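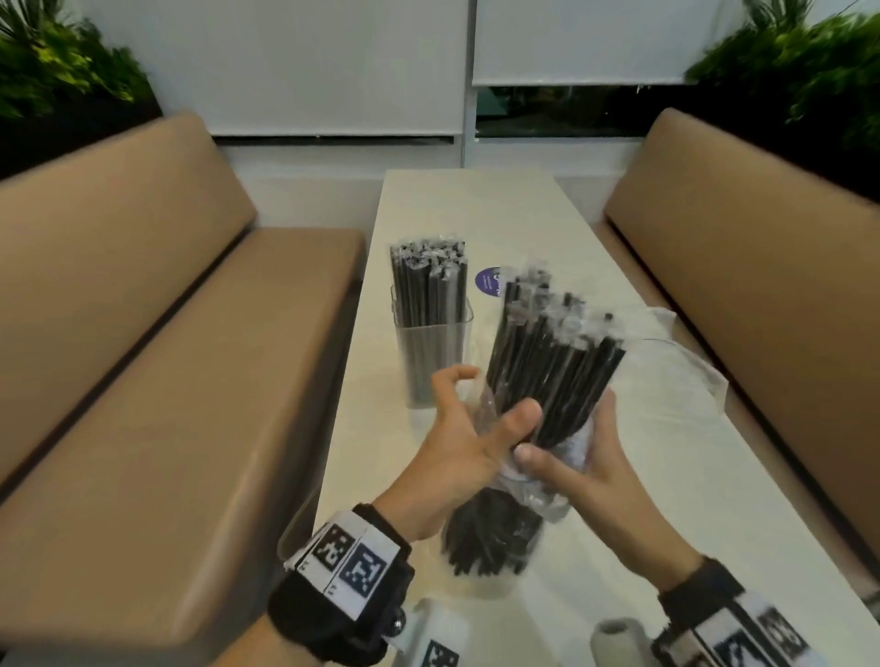

Noveck scraps its free plan, and small food places have until the end of April to decide

If you run a café or a takeaway and you send your regulars the odd text about a lunch deal, you've probably had the email by now. Noveck, the text message marketing service that a good half of my clients seem to use, is closing its free plan at the end of April. Anyone still on it will have to move to a paid one, or take their list of numbers and go somewhere else.

I first heard on Tuesday, at ten to eight in the morning, when Jummai Okeke forwarded me the email with no message of her own, just a row of question marks. Jummai has been on the free plan since she opened and I was the one who set her up on it, so I felt a bit responsible! By lunchtime I'd had four more of the same.

Let me go through what's changing, as the email itself is a bit of a slog (the prices are right at the bottom, under a long bit on "growing together").

Up to now the free plan gave you 100 texts a month and one sign-up keyword. That was plenty for a lot of people. You'd put a card by the till saying text LUNCH to such and such a number, people joined, and once a fortnight you sent them something. From May the smallest plan will be £30 a month. For that you get 300 texts, two keywords and the booking reminders that used to be an extra. Unused texts don't roll over, which I think is mean, and the bigger plans stay exactly as they are.

If you do nothing, your account gets frozen. It isn't deleted. You'll still be able to log in and download your contacts for a while, but you can't send anything and, this is the part I'd worry about, your keyword stops working. So a customer who texts in gets no reply at all. They won't know you've changed plan, they'll just think your offer was a dud.

I rang Noveck and got through to Josefien Coppens, who looks after their smaller accounts and was very patient with me. I asked her why now. "The free plan made sense when we were new and wanted people to try it," she told me. "It costs us money every time a text goes out, and we've carried that for a long time." Fair enough, I suppose. I asked if they'd thought about a cheaper plan in between, something for people with a tiny list, and she said it had come up and there was nothing she could promise. I'll take that as a no for this year.

She did say two useful things that aren't in the email. The first is that you can keep your old keyword if you upgrade before the closing date, but if you let the account freeze and come back later it goes into the pot and somebody else can have it. The second is that you can pause a paid account for up to two months a year, so a kiosk that shuts for the winter needn't pay right through. You have to ask for it by email, there's no button.

So who's going to be cross? Mostly the very small places, I'd say. Ladi Etim runs a breakfast spot with 239 people on his text list, and he's built that up himself, one egg roll at a time. He can only text part of the list each month as it is, so he splits it into groups and takes turns. Under the new plan he could text the whole lot in one go and have a few left over, and when I pointed this out he went quiet and then said, "Yes, but I'd be paying for it." You can't argue with that. He's going to try one month and see whether the Friday breakfast offer brings in enough to cover the fee. I've told him to use a code word in the message so the staff can tally it up at the till, otherwise he'll be guessing.

Jummai is leaning the other way. She's looking at Balleck, which does much the same job and charges by the text with no monthly fee. For someone who sends one message in a blue moon that may well be cheaper. I've got two clients on it already and they're happy, though the sign-up page is ugly and you can't change the colours. Have a play with it before you move your list across.

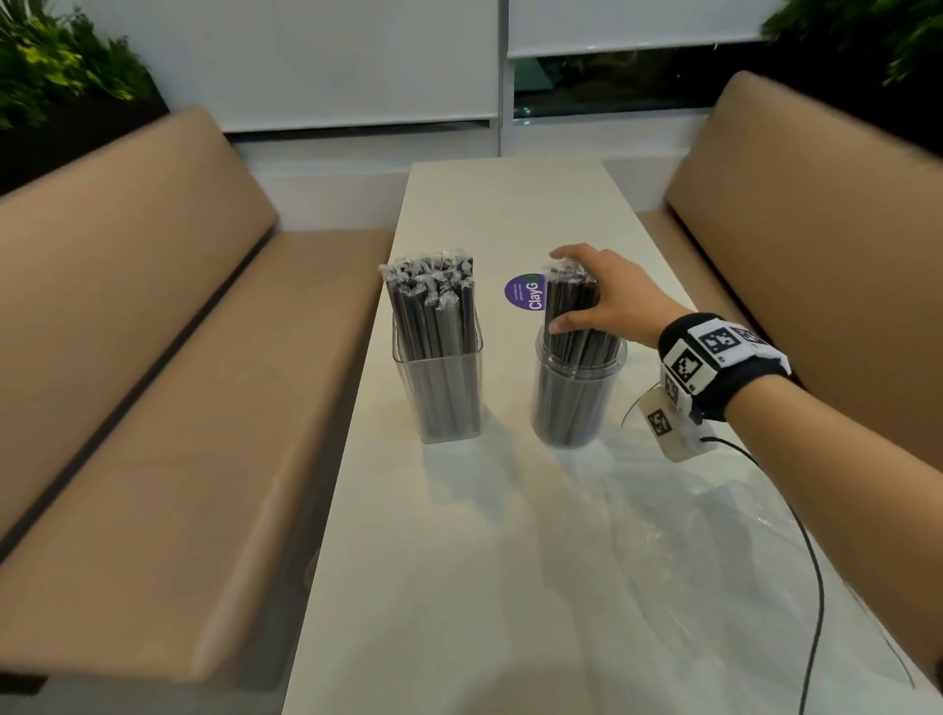

Whichever service you end up with, the number of people who join depends far more on your sign-up card than on the software, and most of the cards I see are in the wrong place. People stick one on the door, where everyone's got their hands full, and another by the till, where there's a queue behind you and you don't want to be fiddling with your phone. Put it where people sit down! Customers with a bench under them and a few minutes to wait will read anything in front of them. A long white table with a couple of clear containers of wrapped black straws on it is a perfect spot, because you can prop a small card up against one of the jars and it'll be right in the eyeline of anybody reaching for a straw. Keep the card to one line saying what they get and one line saying what to text. I'd go for dark letters on a strong colour, as a white card on a white table just vanishes.

Right, moving your list. I had a long chat with Yurii Onyshchenko, who does the technical side for me when I get stuck, and he was very firm about permission. The people on your list said yes to getting texts from your business, so you can carry on texting them from a new service as long as it's still you, still the same sort of message, and they can still opt out easily. What you mustn't do is lose track of who has already opted out. When you download your contacts from Noveck you get two files, one of people who are on the list and one of people who've left. Take both. Load the second one into the new service as a block list before you send a single message. Yurii has seen a shop text everyone who'd ever left, all at once, on a Sunday morning, and you can imagine the replies.

I'd also send one message from the old number before you go. Something along the lines of "We're changing our text number, the next offer will come from a new one, same breakfast, same us." If you don't, the first text from the new number looks like a scam, and people are (quite rightly) quick to block those.

Bukola Danladi did precisely this when her dance school, Idance, moved services last year, and she hardly lost anyone. She doesn't sell food at all, I know, but she texts parents about class changes and it's the same job really. Her tip was to put the business name as the very first word of every message. She also told me she'd cleared out all the numbers that had bounced before she moved, and was surprised by how many there were. If you're paying per text, that's money you're spending on phones that have been in a drawer for years.

One thing I'd ask you not to do is panic and switch to email only. I like email, I send enough of it! But a lunch offer that's good until two o'clock needs to be read before two o'clock, and an email at half past eleven mostly gets read on the bus home. Texts are for today's news, and email can have the longer stuff, like a new menu or your bank holiday hours.

Some of you will ask about Olatunji, the new service that's been advertising everywhere and does still have a free plan. I've had a look. The free plan puts a line of Olatunji's own advertising at the bottom of every text you send, and it eats into your character count too. For a plumber it might not matter. For a café with a bit of style I think it looks cheap, but that's my taste, and if money's tight it's a way to keep going while you decide.

For what it's worth, my own advice to clients this week has been pretty dull. Log in, look at how many texts you sent in each of the last three months, and look at whether anyone came in because of them. If you've sent fewer than 100 in total and couldn't say whether a single one worked, don't pay £30 a month to carry on not knowing. If you've been hitting your limit every month and grumbling about it, the new plan might suit you better than the old one did – even if it stings.

The closing date is the last day of April and the upgrade button is under Account, then Plan, on the Noveck site. It isn't in the app yet. Josefien said the phone lines get busy after lunch, so ring in the morning if you need a hand. Jummai's trial with Balleck starts next week and she's promised to let me have her figures, so I'll put those up here when they come in.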